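Taming the Cords Around the House

Every spring, usually in March when it's still too muddy to do anything outdoors, I pull all the cords out of their hiding places and start over. I know that sounds like a dreary way to spend an afternoon, but I put the radio on and make a pot of coffee, and I always find something I'd been missing (last year it was the good kitchen scissors, way down behind the hutch!).

Start with the drawer. Dump the whole thing out on a bed or a big table and match every cord to something you still own. If it doesn't go with anything, put it in a bag by the door. My bag sat there for two years before I took it to the recycling counter over in Mulwood, so do set yourself a date.

Next, wipe them down. Cords get sticky, especially in the kitchen, where the toaster and the mixer live in a fine mist of cooking grease. Unplug them first, then use a rag barely damp with dish soap and go from one end to the other. Dry them well and let them hang over a chair for a while before you plug anything back in.

For storing, I'm partial to cardboard tubes. Fold the cord loosely, slide it in, and write on the outside what it belongs to. Seven tubes stand up nicely in a shoebox. Don't wind anything tight around your hand and elbow the way my father did with the extension cords, as it's hard on the wire inside. His was 55 feet long and had a kink in it like a dog's hind leg.

Now for the charging spot. Pick one place, near an outlet and away from the sink, and give everybody's small things a home there. A strip with several ports saves you hunting for all those little wall blocks. Keep it where air can get to it, never under a pillow or a stack of mail.

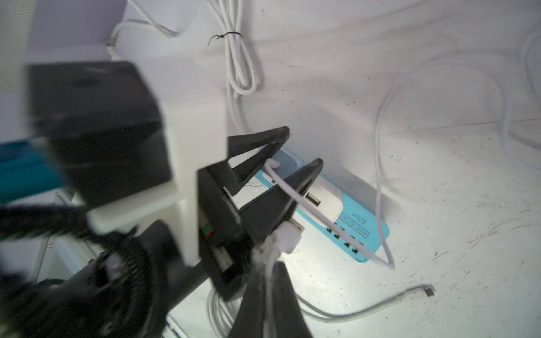
A light blue charging strip and a white USB cord.

If a plug won't go in, turn it over and try again before you push any harder. And a twist of colored yarn near the end of each cord will settle most of the arguments over whose is whose. We use red for the kitchen tablet and green for the reading lamp, and I keep the leftover yarn in the shoebox with the tubes.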